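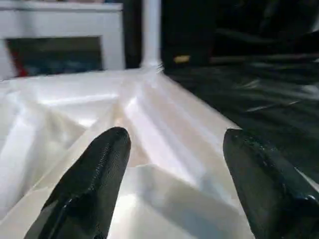
Indoor & Balcony Growing > Equipment and Setups

Topic: Upside-down plastic table as a potting tray

Started by legs_up, 7/6/25

legs_up
I repot in the dining room in summer because the balcony gets too hot after ten in the morning. For years I used a big storage tote and hated reaching down into it. Last month I tried turning the old white plastic table upside down and using the underside as the tray. The rim keeps the mix in and I can get at it from any side. I put a white liner in it so I can lift out what's left when I'm done, and there's black plastic sheeting on the floor.

Two questions. Does anyone else do it this way, and what do you use for a liner? Mine won't lie flat. Every fold collects perlite and I end up picking it out with a spoon.

mulchandmore
I did it with a Naltero table, same idea. It worked until I leaned on a leg. They push into the corners and they're made to take weight from the other direction. Put a bit of tape around each one where it goes in.

Priit U.
Why keep the legs on at all? Take them off and you have a plain tray you can put on a real table at a decent height. You're going to hurt your back kneeling next to that.

legs_up
I like the legs. I hang the trash bag on one and the dustpan on another. And I sit on a low stool, I don't kneel.

Priit U.
Still lower than it needs to be.

Michalis S.
On the liner: crumpling means it's bigger than the tray. Cut it so you have enough to go up the inside of the rim and a hand's width over, then clip it to the rim. Mine is 600 by 700 mm for a small table and I don't get folds in the bottom anymore, except at the corners. You can't avoid those with a leg standing there unless you slit the liner, and then it leaks.

mulchandmore
I disagree about clipping. If it's pulled tight you tear it the first time you scoop with a trowel. A little slack is fine. Just push the folds toward the edges before you pour.

Michalis S.
I scoop with my hands so maybe that's the difference.

tomato_annex
What mix are you putting in there? I do 3 parts Plestus to one part bark and it's dusty enough that I wouldn't do it in a room with furniture. Can you post what the corner looks like?

legs_up
Plain bagged mix, I dampen it first. The setup is on the floor in front of the cabinet:

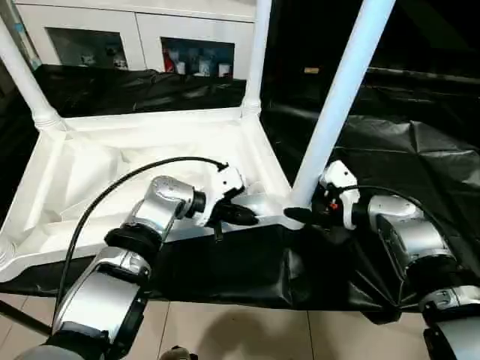
White plastic tray with the legs up, liner in, black sheeting underneath. Glass-door cabinet behind.

tomato_annex
OK, I'd move it away from the cabinet. Dust gets in around glass doors, and you have cups in there.

legs_up
They shut pretty well. I wipe the shelves in January when I do the whole room -- maybe I should do it more often than that.

Priit U.
Is the black sheeting slick? I had some from Carvalho and it slid every time I stood up.

legs_up
A little, on the tile floor. I tape the side by the door where I walk.

mulchandmore
Old bedsheet under the plastic. Stops the sliding.

legs_up
Will try that. I have 57 seedlings to move up so it will get a fair test. Going to cut the liner smaller too, but no clips for now.

Michalis S.
Measure up the inside of the rim first. I cut my first one too short.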